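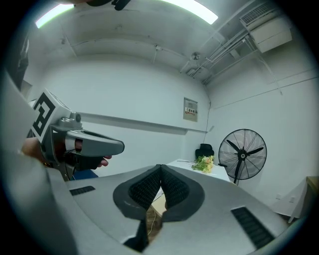 The Gratdale team at Brokgate has opened its March round of hand-held gripper recordings. Updates will be posted in this thread.

2/ The goal is 1000 usable examples of two-handed tasks. Operators carry one gripper in each hand, and each session is limited to 20 minutes.

3/ Recordings are made in ordinary furnished rooms. Tables, fans, and flowers stay where they are — the learning system should meet the clutter of daily life.

4/ Of the first 24 recordings reviewed, 19 were accepted. The remaining five lost marker tracking and will be repeated.

5/ Labeling is handled at our Flutville office. Each example is checked by two reviewers before it enters the training set.

6/ Organizations wishing to offer a room for the April round may write to the Brokgate front desk. Ceiling lights must be working.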